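How to prepare the soft toy station for a shift with the robot

We work at Plukbridge, in the packing hall for soft toys. Since March one of our tables has a humanoid robot with two arms, and many colleagues from other tables must now learn how to start it. I wrote this page for them. You do not need to know programming.

Before you start

Read the shift note from the person before you. Tie back long hair and take off your badge cord. The start code is on the yellow card in the Sturner folder, and you must give the card back at the end of the shift.

Step 1. Clear the table

Take away cups, tape and paper. Check that the cables can move freely when the arms move. If a cable is under a plate or a box, stop and lift it out by hand.

Step 2. Put down the plate and the toy

Use one plate and one toy for the first test. The toy may lie on its back, the robot has learned this position. Stay outside the reach of the arms when you press start. 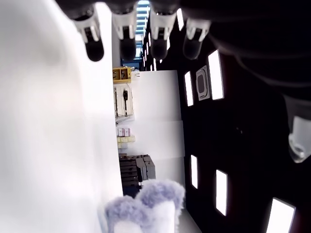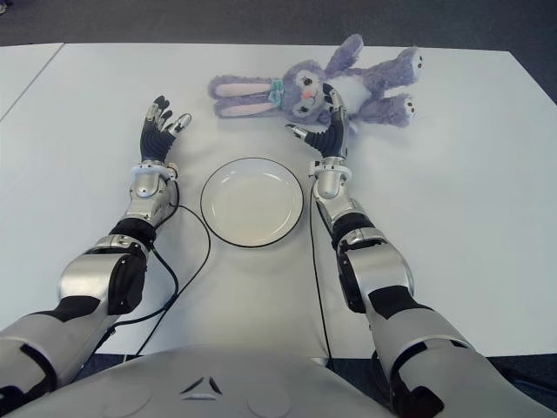
The lavender plush with the fingertips above it, and the bunny at the table with the right hand at its head.

Step 3. Watch the first 23 picks

Do not leave during these picks. Look at the ears and the bow, because these are the parts that get pulled. If 97 of 100 picks were good in the last shift, the screen is green and you can continue. If the screen is orange, call the technician from Bergmann and work by hand until he comes.

Step 4. Write your note

Write what went wrong, also small things. Two or three lines are enough — nobody checks your spelling.

What is different in our work now

Before, each of us moved up to 2,000 toys in a shift, and our wrists were tired in the evening. Now we spend more time looking and deciding. Some colleagues like this and some find the day longer. We asked for a change of table every two hours, and we got it. New colleagues learn packing by hand first, so that they can take over when the robot stops.

If you want to train at this station, put your name on the list next to the Drorkevier office.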